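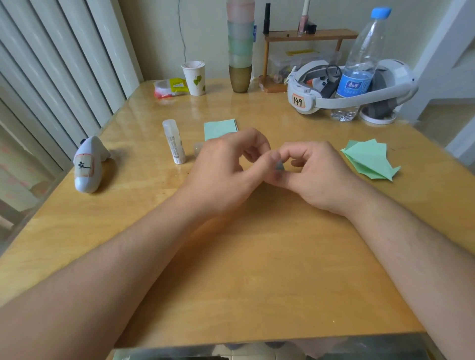 Pale green paper, a glue stick and a kitchen-sized ambition.

In praise of the evening class

I joined my first evening class by mistake. I had meant to sign up for conversational Italian at the Halliday Centre, ticked the wrong box, and found myself on a Tuesday night in February in a room that smelt of radiators and floor polish, being taught bookbinding by a woman called Maxine Pirihi. I stayed for the whole course, then did it again. I have since taken upholstery, bread, local geology, Italian (finally!) and a term of choral singing that the other altos were very gracious about.

So I come to this as a fan. I think the evening class is one of the best things we have ever come up with, and I think we are letting it slip away while we look at our phones.

Drostell, where I live, used to print its course list as a fat little booklet that came through every door in August. My mother kept hers by the bread bin and circled things. She never went to half of what she circled, but I'm convinced the circling did her good. You could be a person who might learn to weld! The list now lives on a website with a search box, and a search box is a dreadful way to find a thing you didn't know you wanted. I would never have typed the word bookbinding in my life.

People tell me you can learn all of it online now, for free, at midnight, in your pyjamas. You can, and I do. I learnt to bleed a radiator from a man in a shed whose name I never caught, and I bless him. But a video can't see what you're doing. Maxine would stop behind my chair, watch for a moment and say "looser", and a problem I'd been fighting all evening would simply go. How would I have searched for that?

And then there's the company. In ordinary life I meet people of my own age who do my own sort of job and complain about the same trains. In upholstery I sat between Clem Pomare, who had retired from the ferries, and Ruby-Lee Donnelly, who was nineteen and had found an armchair in a skip. We had nothing in common except horsehair, and horsehair was plenty. I still hear from both of them. Ruby-Lee has the armchair in her first flat and sent me a picture of it with a cat already ruining the arm.

What I love most, though, is being bad at something in public. Adults hardly ever get to do it. At work we're expected to know, and at home we're expected to know where things are. Then for two hours a week you can produce a loaf like a doorstop and hold it up and everyone laughs, you included, and next week it's a bit less like a doorstop.

The money argument I find maddening. My last course cost 82 pounds for the term, and there were grumbles that the council was paying towards it when it didn't lead to a qualification. Well, no. Neither does the park. Neither does the bandstand, or the bench by the river with the good view of the weir. We pay for those because a town is meant to be a nice place to be alive in, and I can't see why learning to identify a fossil shouldn't sit in the same column of the accounts.

If I could ask for one thing it would be the booklet back. Put it through the doors again, on cheap paper, with the courses in plain alphabetical order so that basket weaving sits next to beekeeping and somebody's eye slides from one to the other. Leave copies at the surgery and the launderette. And if yours is the sort of town that still prints one, go and find it tonight, and get a pen. I've got my eye on clock repair.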